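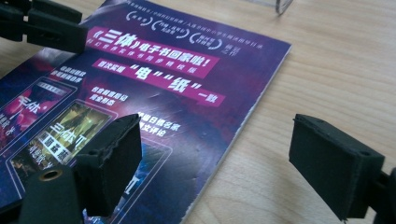
Ok so the Biltau card press. Quick review, I have envelopes to stuff and zero time, but people keep asking in the comments so going to get it down before I forget everything.

Background: it's a little tabletop embosser/press from Baduner. Hand lever, drop-in plates, makes a raised design on cards and flaps and place cards. I bought mine in April, full price, shipping was slow. Nobody sent me anything. I do invitations and thank you notes for friends and the odd paying bride, small runs, always in a rush.

First impression -- heavy. Like, much heavier than the photos made me think. Good heavy. Doesn't slide when you lean on the lever. The box comes with 3 plates (a border, a fern thing, and a plain frame for initials). The fern is gorgeous. The border is fine. The frame is a bit fussy for me but my sister wants it on everything she owns.

Setup took me one cup of coffee. Instructions are a single folded sheet and the drawing for the plate lock is upside down, or I was, not sure. You push the tab IN and then left. Not left and then in. Did it wrong the first evening and thought I'd broken it.

How it presses: really crisp on cotton paper. So so pretty. Tiny fern veins, the lot. On regular cardstock it's softer but still nice, and on anything shiny it just looks kind of dented? Skip shiny. Kraft envelopes were a surprise, loved those. Vellum cracked on me twice and I gave up.

Paper weight matters more than they let on. Too thin and you get little tears at the deepest bits of the design. Too thick and the lever fights you. I ended up using the Kandetel flat cards in cream for nearly all of it and they take the impression beautifully, no curl after. The white ones in the same line feel different to me, more slick, dunno why.

Edges are where it gets annoying. The guide is plastic and it wiggles. If you're doing one pretty card, who cares. If you're doing a whole guest list you will notice that some borders sit a hair lower than others. I stuck a strip of washi tape along the guide and that fixed most of it. Should not have to do that at this price though!!
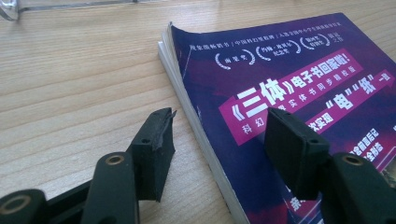
Big paperback on the desk, cover lifting a little at the corner.

Li-hua Chang, who does the lettering on my bigger orders, borrowed it for a set of menus and came back with a sore wrist and a list. Her main gripe is the lever handle. Too short, smooth metal, slippery if you've had hand cream on. She wrapped hers (mine!) in cotton twill ribbon and I've left it on becuase it's better.

Plates -- extra ones cost more than I'd like, and custom takes ages. I orderd one with a monogram and it showed up after I'd already mailed the cards. Lovely plate. Useless to me now. Order early, earlier than you think.

Baduner says the pad under the plate is good for 3,000 presses. Can't speak to that yet, I'm nowhere near. Mine has a faint groove in it already from the border plate but it doesn't show on the cards so far. You get 2 spare pads in the box, decent of them.

Compared to the Tam one I had before: the Tam is cheaper and lighter and lives in a drawer, and the impression is, eh. Fine for return addresses on the flap. I still grab it for that. For anything somebody might keep in a memory box, the Biltau wins easily.

Stuff I'd change: metal guide, longer handle, a cover for it (dust gets in the hinge), a less depressing shade of gray.

Would I buy again, yes. For a single small party, no, borrow one or get your printer to do it.

4 stars. Would be 5 with a proper guide. Will add a note if the pad dies. Ok, envelopes.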